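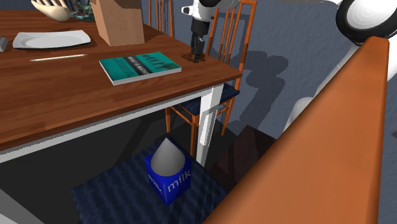
Gripper closes on crumbs, sim blows up, what am I doing wrong?

Posted by Yichen Kong

Hi all, hoping somebody has hit this before. I've got a tabletop cleanup task in simulation — arm comes down over the table, closes on a patch of brown crumbs near the corner, lifts, carries them over to the tray. Rigid objects are fine. I can pick the pencil thing all day long. But with the crumbs, the second the fingertips get close together in the pile, one of two things happens. Either the pieces sink straight through the fingers, or they fire off like popcorn and the wrist joint gets such a kick that the controller faults and the episode dies. Last night it quit at episode 919 and I had to restart the whole batch (I was asleep, so that was a nice thing to wake up to).

I'm on the Kaltach engine with 4 substeps and the default contact settings. I already tried making the crumbs heavier, which made the popcorn worse. The book close by sometimes gets shoved too, and then my reset check complains that it has moved. Any ideas? I'd really like to put this on our real arm in June and I'm a bit scared to now!

Posted by stinham_dave

Heavier was a decent guess, but I'd leave mass alone for now. This smells like penetration recovery. Your fingers are position controlled, so they keep closing no matter what's between them, the crumbs get squeezed into the finger mesh, and the solver shoves them back out in a single step. Boom.

What fixed mine:

Go to 20 substeps just while the gripper is closing, then drop back down. It's slow but you'll know right away if you're on the right track.

Put a cap on the depenetration velocity. Mine was unlimited by default and I never noticed for months.

Put a force limit on the fingers and stop closing when you hit it. Do this one even if the others solve it. If your policy learns to squeeze forever in sim, it'll squeeze forever on the real arm, and that's how I cracked a fingertip on our Toivonen gripper.

Also check the collision shape on your crumbs. If they're convex hulls made from skinny meshes, swap in little spheres and see if the sinking stops.

Posted by marlow77

just delete the crumbs and use a cube lol. works for me

Posted by pruvard_user

Agree with Dave on the force limit. One more thing, look at how far down the fingers go. If your grasp height is set at the tabletop, the tips may be pressing on the table as well as the crumbs, and that would explain the kick at the wrist. I raised mine by 2 mm and the faults went away. The sinking was a separate problem for me and I did need the extra substeps.

For the real arm, run the first tries at low speed with your hand on the stop button, and log the wrist torque from day one.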